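## Aula 3 - A bancada do pequeno-almoço

Disciplina de Organização de Espaços Domésticos, módulo de cozinha. Leitura de apoio: apontamentos de Ásdís Gunnlaugsson, capítulo 2.

Chamamos **zona de pequeno-almoço** ao troço de bancada onde se guarda e prepara o que se come de manhã. Em cozinhas pequenas, a zona cresce em altura: a caixa do pão serve também de prateleira, e a fruta fica num prato por cima dela.

O pão guarda-se numa gaveta, de preferência ainda no saco. A torradeira fica à frente, com a abertura livre por cima, e a tábua de corte perto do pão - assim as migalhas juntam-se num só sítio.

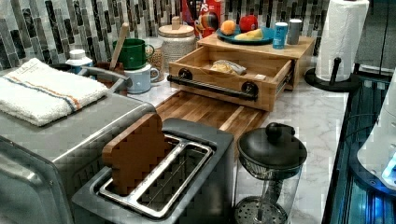 As canecas arrumam-se junto dos frascos e dos utensílios de pau, do lado oposto ao da fruta. Os cereais podem ficar de pé contra a parede. Não se pousam panos sobre aparelhos que aquecem enquanto estiverem ligados; no fim, o pano volta ao gancho.

**Medidas para o exercício**

- frente livre para cortar pão: cerca de 391 mm
- distância mínima entre a torradeira e a parede: 200 mm

**Trabalho para março**

Desenhar em planta a zona de pequeno-almoço da própria casa e propor uma alteração. Indicar onde se abre cada gaveta e o que é preciso afastar para a abrir por completo.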